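4.2 Path Wear on the Clanow Ridge

The Clanow ridge runs north from the village of Osard to the col below Jakab, the highest of its summits at just over 3,000 feet. Most walkers reach it from the Osard side, where the road ends at a small parking area beside the river. The path climbs through birch and bracken, crosses a band of wet peat, and gains the ridge at a cairn known locally as Plurkis. From there to the top the ground is thin turf over broken quartzite.

We divided the path into 44 segments, each ending at a change of slope or surface. Path width was taken at the midpoint of each segment as the distance between the outer limits of trampled vegetation. Depth was measured from a level string stretched between undisturbed ground on either side. Segments with loose rock on both margins were left out of the depth figures, as no reliable edge could be found.

The widest segments lie on the peat, where walkers step off the line to avoid standing water and new tracks form beside the old one. Three of these tracks have since joined into a single bare strip. On the upper ridge the path is narrow and its position has changed little from the line shown on the older survey sheets. Depth follows a different pattern. The deepest cutting is on the steep ground just below Plurkis, where runoff uses the path as a channel during the spring melt.

Slope alone did not explain the difference between segments. Two of the steepest, both on bare rock above the cairn, showed almost no wear, while a gentle stretch near the river had lost its turf completely. Soil type and drainage gave a better match, and we use them as the main variables in Section 5. Foot traffic was recorded over 20 days in summer, with a peak of 190 walkers in one day. Winter use was not measured.

Figure 3. Blocks on a white tabletop.

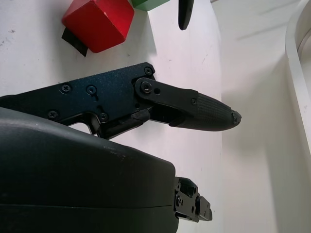 Mieczysław Szulc, commenting on an earlier draft, wrote that the peat segments should be treated apart from the rest, as the path there was moved uphill after a wet January and the present strip may be much younger than the ridge section. We have kept them in the main table but report their widths separately in the appendix.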